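Bodin Family Papers: transcriptions and index

README, please read before you cite anything

Hi, and welcome. I'm Ludivine Caron, and my grandmother was a Bodin, so I've been up to my elbows in this lot for longer than I meant to be. What you've got here is a set of typed-up letters, parish entries and ship lists for the Bodin family and the people they married, lodged with or owed money to. I've put it together for cousins mostly, but anyone chasing the same names is welcome to it.

What's in the folder

letters: 70 letters, one text file each, in the order I think they were written. Only the later ones carry a proper date. Where I've guessed, the file name ends in a q.
parish: baptisms, marriages and burials, copied line by line, with the priest's spelling left as it was (he had at least three goes at "Bodin" and I love him for it).
ships: passenger entries for anyone who could plausibly be ours.
people: the index. One row per person, with parents, spouse, places lived and the files they turn up in.

How I've spelt things

The family name shows up as Bodin, Boden, Baudin and once as Bodkin. In the transcriptions I've kept whatever was on the page. In the index everybody is Bodin, with the odd spellings in the "also" column, so search that column too if you can't find your person.

Square brackets are me. Round brackets are theirs. A question mark in square brackets means I couldn't read the word, and two of them means I couldn't read it and neither could my aunt.

The two Étiennes

Please be careful here! There were two men called Étienne Bodin, an uncle and a nephew, and for a few years they lived in the same street and both worked as coopers. Most of the family trees floating about online roll them into one fellow who'd have been marrying his second wife at an age I find unlikely. In the index they're Étienne A (the uncle) and Étienne B. Anything I can't pin on one or the other is under Étienne X, and if you can shift an X into A or B, I'd be thrilled to hear from you.

The story that they came out with a silver christening cup and swapped it for a milking cow is in letters 30 and 31. It's a lovely story. I haven't found the cup, the cow or anybody outside the family who mentions either, so the index marks it as "family telling".

Known gaps

The burials have a hole in them where pages are gone from the register. The ship lists are weak for the Marchand side. I've also left out anything about people who are still living or who died less than 100 years ago, apart from my own parents, who'd have enjoyed the fuss.

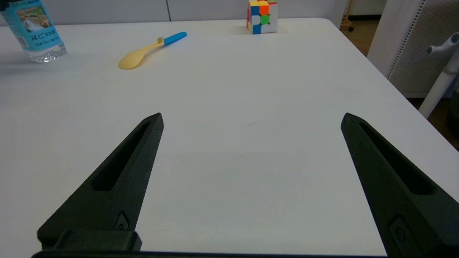

White tabletop, two black gripper fingers.

Opening the files

Everything is plain text, saved as UTF-8, so the accents should come through. If Étienne looks like a row of rubbish, your program has picked the wrong encoding, and you'll want to change that before you save over anything. The index is tab-separated and opens happily in any spreadsheet.

Version 2 went up in August. It fixes the marriage of Honorine Bodin, whom I'd married off to her own brother-in-law (sorry, Honorine), and adds the letters from the blue envelope.

Using it

Copy what you like for your own family research and put my name beside it. If you're printing it in a book, drop me a line first so I can send you the latest corrections. Please quote the file name as well as the person, it makes tracking down a slip so much easier.

Still to do: the back pages of the account book, and the letter in Breton.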